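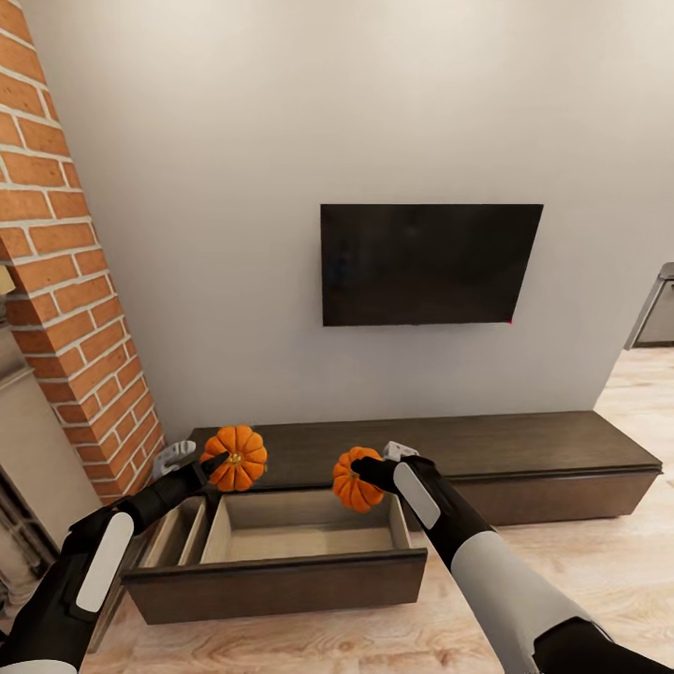

**Where should the Kutano base unit go?**

On an open shelf or tabletop, at least waist high, in the room where you spend the most time. Metal cabinets and the top of the refrigerator are poor choices, however tidy they make the kitchen look.

## 4. Pairing the door and window sensors

You will need the base unit, the sensors, the small pin from the accessories bag, and a phone with the Maltico app. Set aside one evening. The box says ten minutes, and the box has never met your Wi-Fi password.

1. Plug in the base unit and wait for the light to turn solid green. It will blink amber first. Let it.
2. Open the app and tap **Add device**. If the app asks to send you news and offers, answer as your conscience dictates.
3. Pull the plastic tab from the first sensor. It chirps once.
4. Hold the sensor within arm's reach of the base unit and press the pin into the hole marked **P** for a slow count of five.
5. Wait for two chirps. The sensor now appears in the app as "Sensor 109" or something equally poetic.
6. Rename it before you pair the next one. "Back door" is good. "Door" is how people end up in the garage at 3 a.m.
7. Repeat for each sensor, one at a time.

> **Note:** Pairing mode shuts off after 60 seconds. If you hear one long, disappointed tone, go back to step 4.

### Mounting

Wipe the door trim with a dry cloth, peel the backing, and press the sensor in place. The magnet goes on the moving part, facing the sensor, with the arrows lined up. Leave the adhesive alone overnight before testing its loyalty.

> **Caution:** Do not mount a sensor on fresh paint. It will come off, and it will bring the paint.

> **Caution:** Keep the siren at least 300 millimeters from anyone's pillow. Farther is kinder.

### Testing

1. Set the app to **Test**. Skip this and you will be testing the neighbors.
2. Open and close each door and window in turn.
3. Check that the right name lights up in the app.
4. Set the app back to **Home**.

The event log holds 3000 entries and then starts writing over the oldest. Households with a cat flap should leave the flap off the system entirely.

### If a sensor won't pair

- Take the battery out, wait, and put it back with the plus sign facing you.
- Turn off any older Ciduvik hub in the house. The two talk over each other.
- Restart the phone, including the one you are sure doesn't need it.

Section 5 covers adding other people to the account and, for longer evenings, removing them.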